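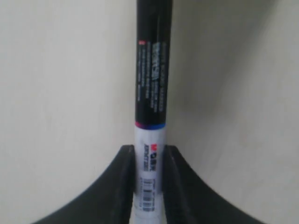
*Marker, upright, against a cream wall.*

# The Zulley wall planner

I've been making the Zulley for long enough now that I can tell you who it suits. It suits people who've tried the phone calendar, the shared phone calendar and the other shared phone calendar, and who still turn up to the dentist in the wrong month. I'm one of them. My name's Yetunde Fashola and I draw, print and pack these from a unit in Gridbridge, and if you ring up it's me who answers (mornings are best, I'm usually at the cutter after lunch).

It's a big paper year planner you write on with ordinary pens. The whole year goes across one sheet, months running down the left, days along the top, and every box is big enough for a proper word or two. I got so fed up with planners where you have to write "dent" and hope!

## The paper

The sheet is uncoated, a bit toothy, and heavier than most people expect when they unroll it. I went through a lot of samples before I settled on it. The shiny ones looked lovely in the tube and then everything smeared under your sleeve, and the cheap matt one let ink straight through to the paintwork, which my landlord still brings up. This one takes pencil, biro, felt tip and most permanent markers. If you use a really juicy chisel tip, pop a scrap sheet behind the first time and see how you get on.

It isn't wipe-clean. I get asked this more than anything. If you want wipe-clean, please don't buy this one - you'll be cross with me and you'll be right. What people do instead is pencil in the maybes and ink over them once they're settled.

## Sizes

There are 3 sizes and they all have the same layout:

- **Aryee** - the small one, fits on the back of a cupboard door
- **Zulley Standard** - the one most people want
- **Desto** - the large one, for offices, village halls and very busy families

The Aryee has thinner lines because the normal ones looked clumsy at that scale. The Desto comes in a wider tube and takes a day longer to get to you.

## Starting mid-year

You don't have to wait for January. I do a June start as well, which began as a favour for a friend who teaches and is now nearly half of what I sell. Pick it from the drop-down when you order. The June one has a slightly warmer grey for the weekends, purely because I mixed it differently the first year and customers wrote in to say they liked it.

Bank holidays are left blank on both versions. I used to print them, and then I got one wrong, and I had to send out a little sticker to every single person. Never again.

## Putting it up

Leave it rolled the opposite way for an evening and it'll hang flat. I include 4 paper corners in the tube, which you stick to the wall and slide the sheet into, so there's no tape on the planner itself. They're fine on emulsion and painted wood. On old wallpaper I'd use pins.

## In the tube

- One planner, rolled
- Paper corners
- A strip of 10 plain stickers for birthdays or bin days
- A card with my number on it

Pens aren't included. I did try putting one in for a while and they kept rattling about and denting the edge of the sheet.

## Post and returns

Orders in before noon usually go the same afternoon. If it arrives bent, send me a quick photo and I'll post another, and you can keep the bent one for wrapping paper or whatever you like. If you just don't get on with it, send it back unwritten within a month and I'll refund the lot, postage as well.

The Desto is out of stock until the next print run. Drop me an email if you'd like one put by.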